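Beispiele aufnehmen: Plüschtiere aus der Kiste greifen

Für das Kenero-Set brauchen wir 700 Durchgänge, 231 davon mit weichen Gegenständen. Die Anleitung gilt für die Handgreifer, also ohne Arm.

1. Kiste leicht schräg vor sich hinstellen. Zwei Plüschtiere hineinlegen, ruhig so, dass sie sich berühren.

2. Beide Greifer ganz öffnen und über dem Kistenrand halten. Erst dann die Aufnahme starten.

3. Langsam absenken. Beim vorderen Tier den Kopf zwischen die Finger nehmen, die Backen liegen seitlich an. Nicht an Ohren oder Anhängern ziehen - solche Griffe lernt das Modell sonst mit.

4. Mit dem zweiten Greifer von der Seite an das andere Tier heranfahren. Die Finger dürfen über den Rand ragen, sollen ihn aber nicht streifen.

5. Anheben, neben der Kiste ablegen, Greifer öffnen, Aufnahme beenden.

Nach 14 Durchgängen die Tiere austauschen und die Kiste drehen. Fehlgriffe bleiben im Datensatz, bekommen aber in der Liste ein F. Abgebrochene Aufnahmen löschen.

Fragen zur Liste beantwortet Ida Dreßler, für die Greifer ist Henrike Reuter zuständig.

Stand: 29.10.2020

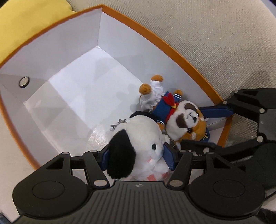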